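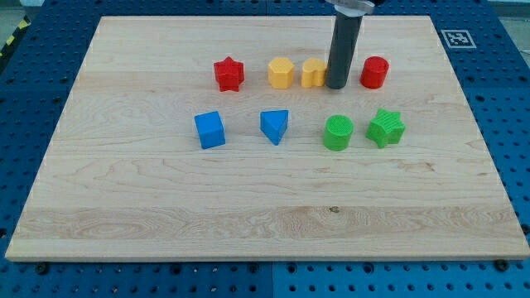 Section 4: Setting Up the Snare

Before you start, have the following within reach: the snare drum, its stand, both heads, the drum key, and a towel you don't care about. If the key isn't in the accessory pouch, check the pocket of whatever you wore when you opened the carton. Most drum keys in the world are in a pocket somewhere.

The steps below apply to the Ullia snare in both depths. Owners of the older Watkins shell can follow them too, but should skip step 6, as that shell has a fixed butt plate and won't thank you for trying to move it.

4.1 Fitting the bottom head

1. Lay the towel on a table and set the shell on it, bottom edge up. The bottom edge is the one with two shallow dips cut into it. Those are the snare beds. They are not damage, and the returns desk in Skodby would like you to know that.

2. Wipe the edge with a dry cloth. Run a finger all the way along it. If you feel a chip or a splinter, stop and write to us before going any further.

3. Seat the thin, clear head on the edge and lower the hoop over it. Line up the gaps in the hoop with the snare beds. Get this wrong and you'll find out at step 7, when there is nowhere for the strainer cord to go and you have to undo everything.

4. Turn each tension rod with your fingers until it just touches the hoop. Fingers only. The key comes later.

5. With the key, give each rod half a turn, moving straight across the drum to the opposite rod every time. Go on until the wrinkles are gone and the head gives a clear note when you tap it near a rod.

CAUTION: The bottom head is very thin. Do not press on it, lean on it, stand a mug on it, or hit it with a stick to see what happens. What happens is that you buy a bottom head.

4.2 Attaching the snare wires

6. Loosen the two screws on the butt plate (the side without the lever). Feed the cord through and pull it until the end of the wires sits well clear of the hoop. Tighten the screws.

7. Put the lever in the OFF position. Feed the other cord through the strainer, pull it gently until the wires lie flat and centered, and tighten.

8. Move the lever to ON. The wires should touch the head along their whole length. If one end stands proud, the cords are uneven. Go back to step 6 and be more patient than you were the first time.

Note: New cords stretch. Expect to take up some slack after the first few rehearsals. Use the knob above the lever for this and leave the screws alone.

4.3 Fitting the top head

9. Turn the drum over. The wires now face down, and the towel keeps them from catching on the table.

10. Fit the coated head and hoop, and bring the rods to finger-tight as in step 4.

11. Place your palm on the center of the head and press down firmly. You may hear a crackle – this is glue in the collar settling, and it sounds far more expensive than it is. Check the rods again, as several will have gone loose.

12. Tune in half turns, crossing the drum each time, until the pitch is even from rod to rod. Tap close to each one and compare. If a spot sounds low, raise it a little, then check the rod across from it, which will have changed its mind.

Note: Ulla Rissanen, who wrote the first edition of this manual and played a Plundholm marching snare for longer than she cared to admit, recommended doing step 12 in an empty house. We have kept the advice in for the sake of the household.

4.4 Placing the drum on its stand

13. Open the legs of the stand fully and tighten the wing nut at the base. Stands with half-open legs fall over, usually in the quiet song.

14. Open the basket, set the drum in it with the strainer lever toward your left knee (right knee if you play left-handed), and close the arms until they hold the hoop snugly. Don't crank them. A strangled drum sounds like a cardboard box, and the shell can go out of round.

15. Adjust the height until the top hoop sits slightly above your thighs when you're seated. Keep the drum close to level. A steep tilt looked terrific in old concert footage and will have you hitting the rim all evening.

4.5 If something buzzes

All snare drums buzz. If yours buzzes when the bass player plays and you don't, that is called sympathetic vibration, and no one has cured it. Switch the lever to OFF between songs, or ask the bass player to stand somewhere else.

If it rattles with the lever at OFF, check for a loose rod, a loose strainer screw, or the missing drum key.

Replacement cords, heads and keys are listed in Section 9. Continue to Section 5 for the bass drum and pedal.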